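월요일 정기 모임 회의록, 오후 2시 시작

안건: Kaddale 그릇·쟁반 과제 중간 결과, Toom 정렬 방법 검토, 다음 수집 계획

다들 점심 드시고 조금 나른한 시간인데도 제시간에 모여 주셔서 감사합니다. 지난번 회의록에 대해서는 따로 고칠 말씀이 없어 그대로 확정했고, 지난번에 시간이 모자라 미뤄 둔 Kaddale 이야기부터 바로 들어갔습니다.

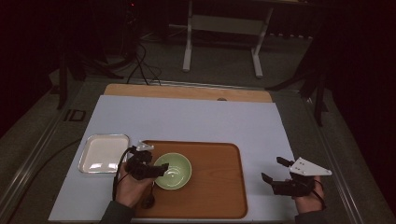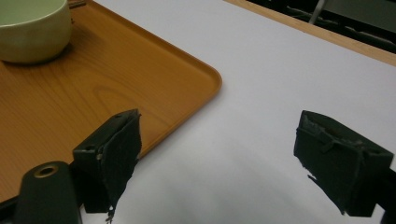

*Kaddale 그릇·쟁반 과제. 첫 번째는 머리 쪽 카메라, 두 번째는 손 그리퍼 쪽 카메라.*

## 1. Kaddale 중간 결과

수집 담당 쪽에서 먼저 현황을 말씀해 주셨습니다. 연녹색 그릇을 쟁반 위에서 지정된 자리로 옮겨 놓는 과제로, 양손 시연 200회를 모두 모았습니다. 애초에 이번 달 안에 될까 걱정하던 분량인데 생각보다 일찍 끝났고, 이 자리를 빌려 오래 서서 작업해 주신 분들께 다 같이 박수를 쳤습니다. (팔이 뻐근하다는 말씀이 있어서 쉬는 간격 이야기는 뒤에 따로 적었습니다.)

그중 27회는 학습에서 뺐습니다. 대부분 손목 자세 추적이 중간에 끊긴 경우이고, 몇 번은 시작 신호가 늦게 들어가 첫 동작이 기록되지 않은 경우입니다. 추적이 잠깐 끊긴 시연을 보간해서 살려 쓰면 어떻겠느냐는 제안도 나왔습니다. 저희가 예전에 Vurar 데이터에서 그렇게 했다가 접근 궤적이 이상하게 휘어서 며칠을 헤맨 적이 있는지라, 일단은 빼 두고 원본만 잘 보관하기로 했습니다.

평가는 로봇 쪽에서 37회 돌렸고 28회 성공했습니다. 머리 시점과 손 시점을 함께 넣은 모델의 결과입니다. 손 시점만 넣은 모델은 같은 조건으로 아직 끝까지 못 돌렸으니, 두 모델을 나란히 놓고 좋다 나쁘다 말하기에는 이르다는 데 모두 동의했습니다. 발표 자료에 이 숫자를 먼저 쓰고 싶다는 의견이 있었는데, 비교 평가가 끝날 때까지는 내부용으로만 두기로 했습니다. 조금 답답하시더라도 기다려 주세요.

실패한 사례를 같이 돌려 보며 이야기를 꽤 길게 나눴습니다. 눈에 띈 것은 다음과 같습니다.

- 그릇의 둥근 옆면을 너무 높은 곳에서 물어 들어 올리는 도중에 미끄러진 경우가 가장 잦았습니다.
- 손가락이 쟁반의 올라온 테두리에 먼저 닿아 쟁반째 밀린 경우가 있었습니다. 사람은 닿는 느낌이 오면 저절로 손을 살짝 드는데, 그 동작이 영상에는 거의 드러나지 않는다는 말씀이 인상 깊었습니다.
- 그릇은 잘 잡았는데 놓을 자리 앞에서 한참 망설이다 시간 초과가 된 경우도 있었습니다.

마지막 경우를 두고는 의견이 갈렸습니다. 시연하는 분마다 내려놓기 전에 멈추는 시간이 달라서 모델이 그 망설임까지 배웠다는 쪽과, 손 시점에서 목표 자리가 그릇에 가려 보이지 않는 탓이라는 쪽이 있었습니다. 둘 다 그럴듯해서 결론은 내지 않았고, 정지 구간을 잘라낸 데이터로 한 번 더 학습해 보면 어느 쪽인지 가늠이 될 것 같습니다.

## 2. 손가락 안쪽 패드

그리퍼 쪽 영상을 보던 중에 손가락 안쪽 패드의 가장자리가 거칠고 고르지 않다는 이야기가 자연스럽게 나왔습니다. 바로 새것으로 갈자는 의견과, 수집 도중에 바꾸면 앞뒤 데이터의 마찰 조건이 달라지니 이번 묶음은 같은 상태로 마치자는 의견이 있었습니다. 평가용 로봇의 패드와 상태를 맞추는 일이 먼저라는 쪽으로 모였고, 다음 묶음을 시작할 때 손에 드는 것과 로봇에 달린 것을 함께 교체하기로 했습니다. 교체한 날은 수집 기록 첫 줄에 적어 주세요. 저번에 적지 않고 넘어갔다가 나중에 서로 기억이 달라 곤란했던 일, 다들 떠오르시지요.

영상에 패드가 늘 같이 나오니 모델이 패드의 생김새에 기대는 것 아니냐는 좋은 질문도 있었습니다. 손가락 영역을 일부 가리고 학습하는 비교 실험을 하나 넣어 보기로 했습니다. 큰 기대는 없지만 품이 많이 드는 일도 아니라서요.

## 3. Toom 시간 정렬

머리 카메라와 손 카메라의 시각을 맞추는 Toom의 새 버전에 대해 설명을 들었습니다. 예전 방식은 시작할 때 한 번만 맞추고 끝까지 믿는 식이라 긴 시연에서 뒤로 갈수록 조금씩 어긋났는데, 새 버전은 그리퍼가 열리고 닫히는 순간을 양쪽 영상에서 찾아 중간중간 다시 맞춥니다. 양손이 거의 동시에 닫히는 구간에서 왼손과 오른손을 바꿔 짝짓는 일이 가끔 있어서, 그 부분은 손목 자세 기록을 함께 보도록 고치는 중입니다.

시연을 시작하기 전에 양손 그리퍼를 차례로 한 번씩 닫았다 여는 동작을 넣자는 제안이 나왔고, 반대하는 분이 없어 바로 채택했습니다. 왼손 먼저, 그다음 오른손입니다. 순서가 헷갈리지 않게 안내문에도 굵은 글씨로 넣겠습니다.

## 4. 다음 수집, Warkimik

Warkimik에서는 같은 그릇과 쟁반을 쓰되 시작 위치를 더 넓게 흩어 놓습니다. 지금 데이터는 그릇이 쟁반 왼편에 놓인 채로 시작하는 시연이 많아서, 오른손이 먼저 움직이는 경우가 너무 적다는 지적을 받았습니다. 배치표를 미리 만들어 뽑아 쓰기로 했고, 표의 초안은 평가 담당 쪽에서 맡아 주시기로 했습니다. 평가 때 쓰는 위치와 겹치지 않게 나누는 것도 거기서 같이 정합니다.

조명도 바꿔 보자는 이야기가 나왔지만 한꺼번에 너무 많은 것을 바꾸면 나중에 무엇 때문에 결과가 달라졌는지 알 길이 없어, 이번에는 위치만 바꿉니다. 작업 시간은 한 분이 이어서 오래 하시지 않도록 두 분이 번갈아 하고, 교대할 때마다 케이블이 손목에 감기지 않았는지 서로 봐 주시기로 했습니다.

## 5. 할 일

| 내용 | 맡은 쪽 | 언제까지 |
|---|---|---|
| 손 시점만 넣은 모델 평가 마무리 | 평가 | 다음 모임 전 |
| 정지 구간을 잘라낸 데이터로 재학습 | 학습 | 다음 모임 전 |
| 손가락 영역을 가린 비교 실험 | 학습 | 재학습 뒤 |
| Toom 좌우 짝짓기 수정 | 도구 | 수집 시작 전 |
| Warkimik 배치표 초안 | 평가 | 수집 시작 전 |
| 패드 교체와 기록 | 수집 | 수집 첫날 |
| 시연 안내문 수정 | 수집 | 수집 시작 전 |

기타 사항으로, 제외한 시연의 사유를 지금은 각자 편한 말로 적고 있는데 나중에 모아 보기가 어려우니 분류 이름을 통일해 달라는 부탁이 있었습니다. 공유 문서에 초안을 올려 둘 테니 편하게 고쳐 주세요. Vurar 때 쓰던 분류도 참고하시라고 밑에 붙여 두겠습니다.

오후 3시 40분에 마쳤습니다. 다음 모임도 같은 요일 같은 시각입니다.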